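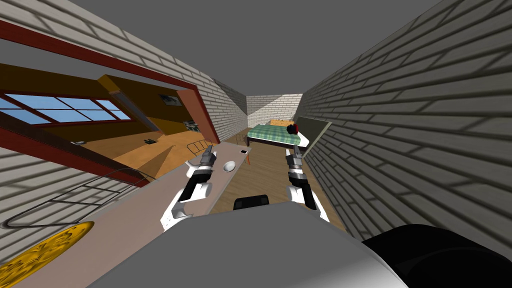
Thursday, shared workshop, late session

Sim first again, hardware stays on the bench until the arms stop arguing with each other. Loaded the long room with the counter and the bed at the far end, same layout as in March. The Jikito controller is running both arms from one node now. Build is on the Polat machine, rebuilt clean after the last joint limit edit.

Start-up check: both grippers empty, nothing grasped, base parked beside the counter. The head view is still strongly tilted. Suspect the sign on the roll offset in the neck joint – the walls and the counter all lean together, so the room model itself is probably fine. Left it alone for now, one change at a time.

Next the wrist view. Tool frame was rebuilt from the Pison finger drawings, and I wanted both fingers in view before trusting any approach vector. Clip plane pulled in by 5 mm.
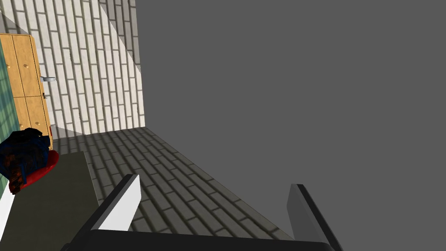 Wrist view, fingers open. Brick floor beyond, tabletop and red plate at left.

Fingers render on both sides with a wide gap between them. The big flat gray plane behind the right one has no texture at all. Need to check whether that is a missing material or just how the asset was made. Not blocking.

Logged 52 poses from the left arm and replayed them against the joint limits. 3 rejected, all at the elbow. Wanpen Sukprasert thinks the limit in the Plolier description file is too tight and wants it measured on the real arm before anyone edits it. Agreed. The replay took nearly 5 minutes, too slow for a routine check – try it with rendering off.

Head view again with the left forearm over the table and the right arm reaching toward the bed:

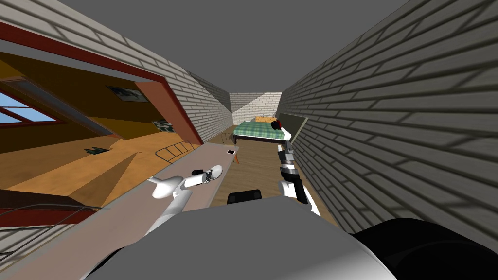 Open items

Roll offset in the neck joint, check sign.
Gray plane, look up material name.
Elbow limit, measure on hardware (Wanpen).
Replay script, add a no-render flag.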